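Two Arms on a Workbench: A Talk with the Maker of the Juvus Kit

The Juvus kit fits in one shipping box, and its designer has packed plenty of those boxes by hand. She runs Tukora, a small workshop that sells two-armed robot kits to schools, repair shops and people with a spare bench in the garage. I built one over a long Sunday and then called her with a page of questions.

First, the screws. There are 347 of them, and I wanted to know if she was sorry. She laughed. "I'm a little sorry. The first version had more! But every part can come off and go back on, and that matters to me. If you crack a finger, print another one and you're running again after lunch."

The fingers were what I liked best. They're open, with triangles cut through the sides, and they weigh next to nothing. "We tried solid ones and the wrist motor hated them," she said. "The cutouts came from looking at a bridge, really. I drive over it every morning."

Her favorite starter job is sorting rolls of tape into a tray. I asked why tape, of all things. "You can buy it anywhere, it comes in good bright colors, and it has a hole in the middle. So there's more than one way to pick it up. You can squeeze it from the outside or you can stick a finger in the core. People come up with grips I never thought of." 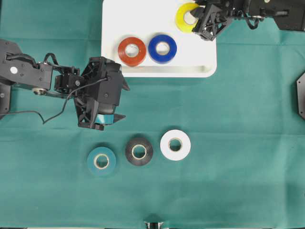
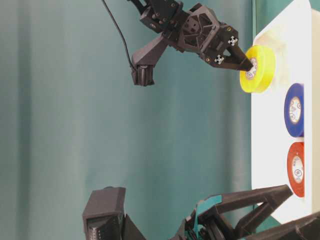
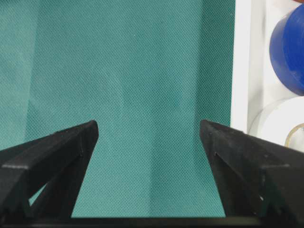 The tape job on the Juvus: both arms over the cloth and tray, a finger through the core of a yellow roll, and an open gripper next to the tray.

Teaching the arms is done by showing them. You guide them through the job, save the run, and do it again. The manual suggests 75 runs before you let the kit try anything by itself. I stopped at 16 the first evening, far too excited to wait, and it went about as well as you'd guess. "Everybody does that," she said. "I do that. Then you go back and do the rest, and it's such a good feeling when it starts to look like it knows what it wants."

My gripes are small. The cables could use more clips, and the page on wrist alignment in the manual needs a better drawing. She had already written both down. A clip set is coming with the next batch, and a new manual is being laid out now.

The kit sells for $600 with both arms, and the tray and cloth are extra. I asked what she would build next if money were no problem. "A softer fingertip," she said right away. "I have a drawer full of bad ones."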